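Haltton Opens Registration for November Desk Organizing Workshops

Haltton will hold 15 workshops on desk and paper organization this November, led by program director Maribel Cuervo. Sessions cover notebooks, printed papers, books and the everyday filing of a shared office.
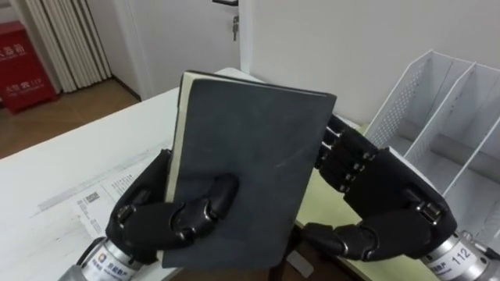
Places are limited to 96, and registration is free to members. "A clear desk begins with deciding where each book and paper belongs," said Cuervo. "We ask people to start with what they use daily — the rest can wait."

Participants will receive the Sotelo planning guide. Inquiries may be directed to Lyle Yazzie, Haltton Press Office.

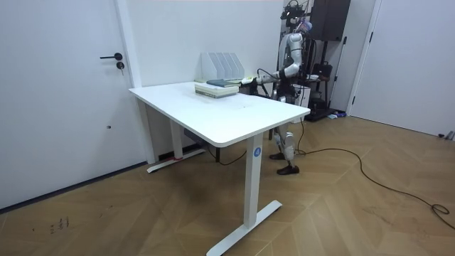
A standing desk with a white file organizer and stacked books.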